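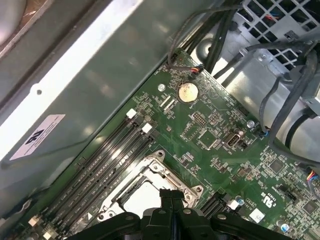

Jellosley Ethics Board Moves Gift Disclosures Online, Starting in February

JELLOSLEY, December 13, 2018 — Hi, everyone. I'm Jolanta Zieliński, the clerk for the Jellosley Ethics Board, and I get to write these releases, so you're stuck with me again. We had a long meeting last night (the coffee ran out before the second agenda item) and the board voted on several things I think you'll want to know.

The big one first. Starting in February, city employees and elected officials will report gifts, meals and travel through an online form. Up to now they've had to fill out the yellow paper form, sign it in two places and walk it over to my window. The paper form isn't going away for people who want it, but I'm hoping most of you will give the new one a try! It takes me a good while to type up the paper ones, and my handwriting-reading skills have limits.

The reporting threshold also changed. Any gift worth more than $100 from a single source in a calendar year has to be reported within 30 days of the day you got it. Meals count. Tickets count. A fruit basket sent to a whole department counts as a gift to the department head, and yes, we talked about that one for quite a while. The vote on the threshold was four to one, with the no vote asking for a lower number.

The board also approved a contract with Chuang, the firm that will build and host the form. The filings will go into Nirnent, our public records search, where anyone can look them up without making an account. We have 279 people who are required to file, and 69 of them still owe us a statement for this year. If you're one of the 69, you've already had a letter from me — please open it. The late fee kicks in at the end of the month and I really don't enjoy sending those bills.

On enforcement, the board accepted a settlement in the Pranik Street parking matter. A former member of the zoning panel voted on a lot next door to property he partly owned and didn't disclose it. He agreed to pay a penalty of $3,630 and to take the disclosure training before he serves on any city body again. The signed agreement is public and I can email it to you, or you can read it at the counter.

Two items got put off. The lobbyist registration rules went back to staff for more work on who counts as a lobbyist, after some neighborhood groups told us the draft would have covered them too. I thought they made a fair point. The proposal to livestream our meetings was held over until we know what it costs.

I'm running walk-in help sessions for the online form all through February in the small conference room on the first floor of City Hall — bring your questions, and bring last year's statement if you can find it. You don't need to sign up.

The next regular meeting is in February, and the agenda will be posted outside the clerk's office and on the city website at least 72 hours ahead. Public comment comes at the start and you get three minutes.

Contact: Jolanta Zieliński, Clerk, Jellosley Ethics Board, City Hall, first floor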